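Plandcombe Works Forum > Shop Floor > Arms in the returns office, what's it done to your job?

gritbin_47
Started November, two arms on the bench upstairs at Plandcombe. Kwok supplied them, Zarnama did the software. I was on mug and cup returns for years, pick up, look for chips, put down, next. Now I sit behind and watch it do the picking up. Same money so far. Not sure what I think tbh. Anyone else been moved over?

sprocketeer
Yes, at Sakalness. Moved in the spring. First month was dull as anything, then they let us set the jobs up ourselves and it got better. My wrists are better as well – that's a real thing, I was strapped up most winters.
What are they giving you to do on it?

gritbin_47
Cups mostly. Couple of yellow ones and a red one when I took this off the wrist camera, before dinner

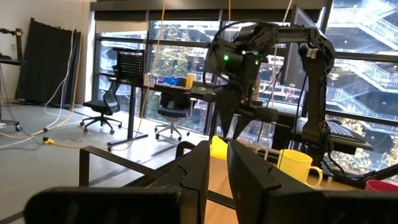

View from one arm looking at the other, yellow mug on the bench. Desks and windows behind.

halfpast_six
Nice big windows. We're in a unit with no daylight so you've won there already.
Whats the throughput though? Ours was meant to do 2,000 a shift and the best we've had is 965. By hand the four of us did more than that and had a chat while we were at it.

sprocketeer
965 with how many people watching it?

halfpast_six
One. And the other three are on packing now, which none of them asked for. So yes before you say it, fewer people per cup. Still don't like it.

dunmoor
Unpopular opinion but I'd take it. Did cup grading at my last place, 10 hours standing, you stop seeing chips after the first three. Let the arm have it.

gritbin_47
Dont disagree about the standing. What bothers me is new starters. I learned what a bad glaze feels like by handling thousands of the things. Lad who started last month has only ever pressed resume. If it goes down for a day he's stuck

dunmoor
Then train him by hand for a fortnight first. That's a manager problem, blame them and leave the arm alone.

halfpast_six
Easy to say. Asked for exactly that, got told no time in the rota. Once the arm's in the hand bench goes, they needed the floor space.

sprocketeer
We kept ours. One hand bench, everybody does a morning on it. Took a bit of moaning at the shift meeting but they gave in. Worth asking gritbin, before they clear yours out

gritbin_47
Might do. Ours is still there under a load of boxes. Will bring it up
Other thing – who does your cables? Ours are all over the floor, I've asked twice for covers

sprocketeer
Put it in the near miss book. Verbal gets you nowhere, the book they have to answer

dunmoor
^ this. And get the rate you're on in writing while your at it, job title and all. Mine changed to "cell attendant" and the grade went with it

gritbin_47
Did it drop??

dunmoor
One grade. Got it back after a grievance, took ages. Check your letter

gritbin_47
Havent had a letter

halfpast_six
Ask for one tomorrow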